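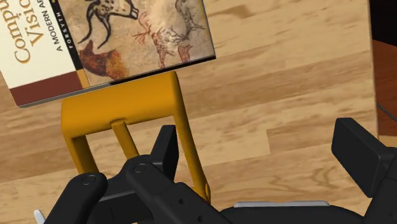 Are the two church bodies merging?
Nothing's merging. The vote tonight was on sharing pastors and one hymnal budget for three years, thats all. Lots of people in the hall thought otherwise so I'm going to write down what I heard before I fall asleep.

Background for anyone new here. Two small denominations, same creed, same catechism, separate since 1456 people walked out over who owned the seminary building. Grandparents' time. Both sides still have a Pravari congregation. Same street. Two parking lots.

Joint assembly opened at 9 a.m. with singing. Late start, sound system. Psalm 98, which both sides know but in different tunes, so the first verse was rough. Second verse the organist just picked one and went.

Motion one - ministers in good standing can be called by a church on either side. No re-exam. This is the big one imo. Mumota has been without a pastor for two winters and there's a retired one living four blocks away who wasn't allowed in the pulpit except as a "guest speaker."

Debate ran long. Main worry was pensions. Two plans, diffrent rules, and a pastor who crosses over midcareer could end up with half of each. Fair point. The amendment says the home denomination keeps paying in for the first three years. After that, who knows.

Other worry was baptism records. I didn't follow all of it. Something about which clerk holds the book.

Motion one passed. 67 against. Clerk read out the no votes first for some reason and the room went very quiet.

Motion two, the hymnal. Lord have mercy. Print run of 2000 to start, split cost. Somebody wanted the old Szilágyi settings put back in, somebody else wanted them out of the appendix too. Forty minutes on an appendix.

It passed with the settings IN, appendix only, melody line no harmony. Our choir will be mad. Our choir is always a little mad in September anyway.

Motion three, shared youth camp at Drultuveck. Passed on a voice vote, no discussion. Kids from both sides have been going there together for years, just signing up under separate forms. Now one form.

What didn't come up - women elders. One side ordains, the other leaves it to each congregation. It was on the draft agenda last spring and it wasn't on this one. I asked at coffee and got told "next assembly." Wrote that down.

Replying to a few DMs. No, your local church doesn't lose its name. No, you don't have to vote again at home, but your council does have to read the pastor motion aloud at a regular meeting. Ask them when.

And yes communion was shared, at the close. Real bread on one table, wafers on the other, take which you like. I went to the wrong line for my side and stayed in it.

Minutes should be out in a couple weeks. Will post the link when the clerks agree on whose website. Going to bed.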